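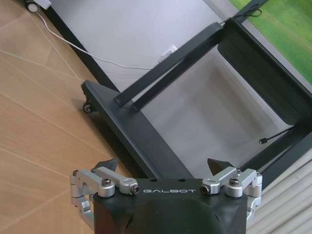
Skitia hand coffee grinder: my review after three months of mornings

I bought the Skitia in July, when my old electric grinder finally gave up with a smell like burning hair. I'd been rude about hand grinders for years (who wants to do exercise before coffee?) but I was staying in a rented flat in Kurtuluş for the summer, the kitchen had one free socket, and the kettle needed it more. So off I went to Skoseletti, the little homeware shop down the hill, and came back with this.

I nearly bought the Beleo instead. It's cheaper, it's prettier, and when I looked it up there were 1577 reviews, most of them glowing. But the handle on the one in the shop had a wobble I couldn't get past, and the woman behind the counter let me turn both of them with a few beans in. The Skitia just felt smoother. It was also the only one with a lid that stayed on when I tipped it over, and I am a person who tips things over.

What it's like to use

You take off the lid, pour the beans in the top, put the lid back and turn. The handle is long enough that you get a proper swing on it, and light roasts are the only beans that have made my wrist complain. Enough for two cups in a moka pot takes me the length of one song, maybe a song and a bit if I'm half asleep. For a big cafetière you'll be filling it twice, and I do get bored by the second go!

The grind itself is lovely. I'm no expert and I don't own one of those tiny sieves, but my coffee stopped having sludge at the bottom and it tastes cleaner than it did with the electric one. Coarse is a touch uneven. Medium and fine are where it's happiest, so if you mostly drink cold brew you might want to try somebody else's first.

Noise: hardly any. A sort of gravelly mutter. I've ground beans at five in the morning with a guest asleep on the sofa and got no complaints, which the old machine could never have managed.

The dial

Right, the dial. It's underneath, it clicks, and there are no numbers on it. None! You have to screw it all the way closed and count the clicks back out, and if you lose your place you start again. I've settled on 15 clicks for the moka pot and written it on a bit of tape stuck to the jar. I can live with that, but for the price they could have put some marks on.

It also gets static in dry weather, so the last of the grounds cling to the inside of the cup and then jump onto the worktop when you're not looking. One drop of water on the beans beforehand mostly sorts it. I forget half the time.

Cleaning

Easy enough. It comes with a small brush that sheds, so I binned it and use an old pastry brush. The burrs lift out without any tools and there's a washer you must put back the right way round (flat side down — I did it wrong twice and spent a morning convinced I'd broken the thing). Don't put any of it in the dishwasher. The booklet says so in very large letters.

Travel

It came home with me rolled up in a jumper and was fine. The handle pulls off and sits alongside under a rubber band, although the band is already looking tired and I've swapped it for a hair bobble. It's heavier than you'd expect, so I wouldn't take it up a mountain. For a cottage or a caravan it's perfect.

Would I buy it again?

Yes, grumbling about the dial. I did mean to get another electric one when I got back and I haven't bothered, mostly down to how much I like the quiet. If your hands are sore or you make coffee for a houseful, stick with something that plugs in. For one or two people it's a very nice thing to have by the kettle.

Four out of 5 from me. The missing one is for the numbers.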